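Home Posts Suturing Reading list Contact
Search this blog Search

Learning to space my stitches
31 January 2021
By Covadonga Bustamante

I have been practising suturing on soft tissue since June, and most of what I write down afterwards is about thread. Needles get all the attention in the course notes from Tindis, but the thread is where I lose time. It drifts over the place I want to look at, or it lies across the incision just as I am trying to find the far edge.

My habit now is to clear the tails before I start the next stitch. I lay them out to the side, away from the line. 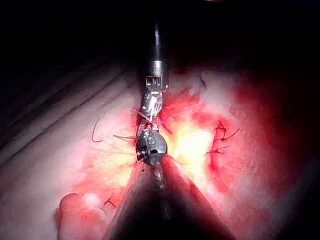 Longo wrote under my last post that I should trim each tail as soon as the knot is down, and that leaving them long is just storing up trouble. I have tried it both ways. Trimming early is tidier, but I end up changing tools more often, so I still do them in batches of three.

Tension is the other thing. I used to pull until the edges looked tight, and the tissue puckered. Now I draw the strand through slowly and stop when the edges touch. On a bad day I still overdo it. Keeping the pull low and close to the surface helps, and so does using a thread dark enough to follow against the red.
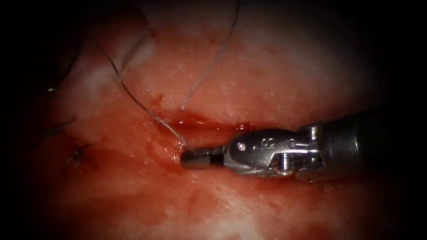 Dark thread at the tip of the needle driver.

I have also stopped trying to finish a long line in one go. Short rows are easier to judge. I do one, leave it, do another a little way off, and then compare the knots. If the second row is worse than the first I am usually tired and it is time to stop.

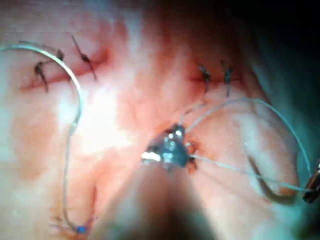 Comparing them that way showed me that my spacing is uneven at the start of a row and settles later. I allow myself 20 minutes for a row, and the first stitch takes up far too much of it. I am going to try placing the first one in the middle and working outwards.

The curved needle I am slowly getting used to. I try to turn it along its own arc and not push it straight, which tears. Before each pass I check how it is sitting in the jaws and where the rest of the thread has gone.

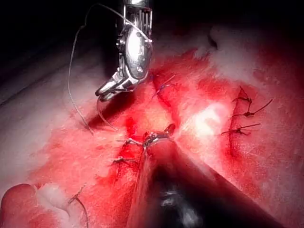

What I am working on next

Knots that lie flat, mainly. Mine tend to sit up on the second throw. I have the Lonus booklet on knots to get through, all 126 pages of it, and I will put my notes up when I have read the part on tails.

Older posts Newer posts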